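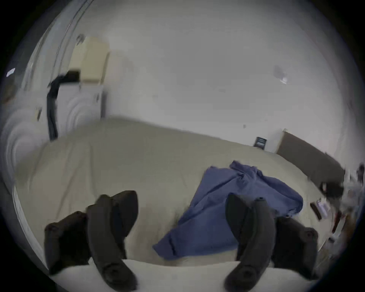 Blue cloth on the bed, gripper open.

On the Zander list, in April, you wrote:

> Does the 19-demo policy really match the one trained on all 482? And did you filter by hand?

Kind of! No hand filtering – we scored each demo by how much the wrist view changed before the fingers closed, then kept the top ones. On crumpled cloth the small set got 67 percent first-try grasps, and the full set was only 8 points better.
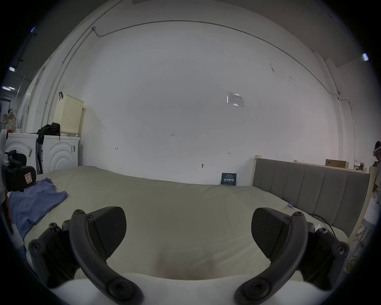 Where it falls apart is a cloth far off to one side, and I think that's the scoring being greedy (it loves demos that start near the middle). Guerra wants to rerun it with the Nerkia weights, so I'll post those numbers to this thread when I get them.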